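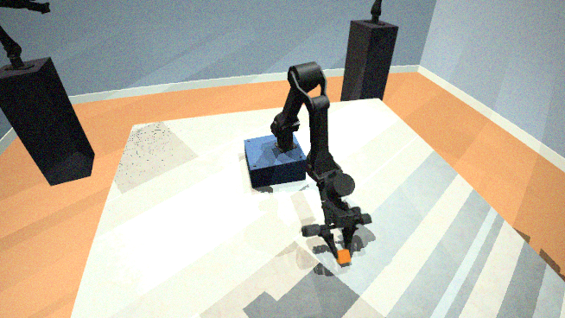 4.3 Open-day deployment

We ran the Uvari simulator for visitors to the Jorudgate open day, on a Saturday in February, between a pastry stall and a man demonstrating knots. The knots drew the larger crowd. Visitors sat at a laptop and asked the simulated arm to pick up the cube, using either the Zotton controller or our own policy. They were not told which was which, and few of them asked.

Over the day we logged 128 attempts, 7 of which we threw out after a child discovered the reset key. Figure 4 shows the arm with its two fingers down at the cube, the stage at which most visitors began giving it advice out loud. The advice was not recorded and had no measurable effect.

We had set a limit of 150 seconds per attempt, copied from the Wogan protocol, where the operators are paid. Unpaid operators tended to leave earlier. An attempt abandoned by its visitor was left to run to the limit and scored in the usual way, so the results in Table 2 include a number of grasps performed for an empty chair.

Figure 4. The simulated workcell. The central arm reaches for the orange cube; parts of two other arms are visible on the dark pedestals. Only the central arm was under visitor control.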